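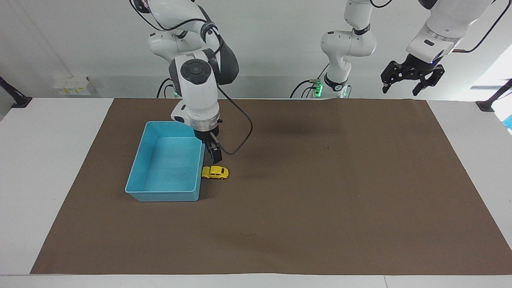 Most of the teaching at Biltora happens in the quiet part of the day, after the courier has been and before lunch. Teodoro Sandoval likes to start then because the phones are off and he can hear the motors. He runs the demonstration room, a narrow space with one window and one white table, and his job is to perform small chores through a pair of robot arms so that a computer can learn to do them alone. The chore this month is putting a toy away. There is a yellow toy car, a light blue plastic tray and a brown mat for them to sit on, and the car has to end up in the tray. With the car parked sideways close to the tray wall, the fingers of the right arm have to come straight down over it, and there is not much space on the tray side for a clumsy approach.

Sandoval doesn't touch the arms while he works. He sits in the next room with a controller in each hand, and the arms follow what his hands do. When he turns a wrist, a wrist turns. When he squeezes, the fingers close. He says the first week felt like trying to butter toast through a letter slot.

"You lose your sense of touch, that's the main thing," he says. "You look at a screen and you decide whether you've got hold of something. After a while you stop noticing that you're deciding."

Each run is recorded from start to finish, along with the position of every joint. The people who train the model call a run a demonstration. Sandoval calls it a go. The target for the toy task is 2240 goes, and by the time I visited, the team was past the halfway mark and working through the awkward starting positions.

Those positions come from a sheet drawn up by Jinfeng Hou, who leads the training side. Hou came to Biltora from a packaging firm, where he spent years programming arms the older way, typing in points and speeds and then fixing them when a carton turned up slightly bent. The sheet has 168 layouts on it. In some, the car faces the tray. In others it faces away, or sits at the far corner of the mat where the arm has to stretch. Sandoval sets one up, does his goes, and ticks it off in pencil.

"If the car is always in the same spot, the robot learns the spot," Hou says. "It will go there and close its fingers on nothing, very confidently. We did that in the first month. I have a video of it that I show to new staff."

Biltora also teaches by hand. In that method a person takes hold of the arm itself, with the motors slackened, and walks it through the movement. Hou used it for the early trials on the room's previous task, which was stacking cups, and he still prefers it for anything slow where the angle matters a great deal. The trouble is that a person standing at the table gets into the view of the cameras, and the computer may pay attention to a sleeve when it should be looking at the cup. It is also hard on the back. Remote control took over for most jobs last July.
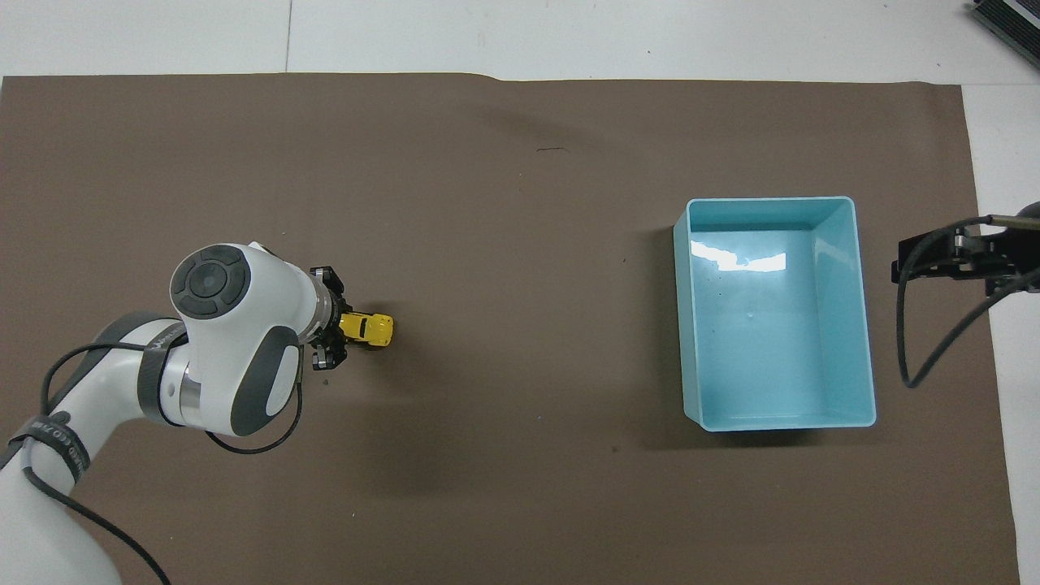
Lifting is the part that takes practice. A beginner will grab the thing and haul it up high, as if it might get away, and the model then picks up the same habit. Sandoval keeps his lifts low. He likes the yellow car just above the brown surface, held level between the two fingers, before he starts bringing it across to the blue bin on the other side. The bin has slightly flared walls, and he aims to clear the rim without making a big arc of it. While one arm carries, the other has nothing to do in this task, and its gripper stays over beyond the bin. Keeping the spare hand still turns out to be harder than it sounds. Operators scratch an ear or shift in the chair, and the spare arm shifts too.

Bad runs are sorted at the end of the day. A drop is thrown out unless the operator picked the toy up again, in which case Hou wants it. He has a separate folder for recoveries and would like it to be bigger. A model that has only watched things go well doesn't know what to do when the car slips, and he has asked Sandoval to fumble on purpose in some of the layouts. Sandoval finds this difficult. His deliberate fumbles look deliberate, he says, and the good ones come late in the afternoon when he is tired.

For that reason there is a limit on the chair. An operator does 30 minutes, then gets up and does something else. The limit was brought in after a stretch when the recordings from the end of each shift had to be redone. Two other operators now share the work, and the differences between them are easy to pick out in the data. One is quick and a bit rough. One pauses over the toy before closing the fingers. Hou was worried that mixing styles would confuse the model, and for a while the trained arm did hover and jab by turns. More runs smoothed that out.

The software that does the learning is called Grisent, and it was built in-house. It is trained overnight and tried out in the morning. On the day I was there, the morning trial used four layouts it had not been given before. Hou stood by the table with his hand near the stop button and wrote the results in a notebook. It managed three. On the last it set the car down on the rim, let go, and carried on to its resting pose as though the job were finished.

Hou wasn't bothered. He added two layouts to the sheet with the tray turned a little, and passed it through the door to Sandoval.

The customer for all this is Rosales, a company that runs sorting rooms for second-hand goods, toys among them. Its bins are deeper than the one at Biltora and its tables are a good deal messier. A trial at its Festus site is planned once the single-toy work is done, and it will begin with soft toys, which squash when gripped and so need a new set of demonstrations. Sandoval has already asked for a different chair.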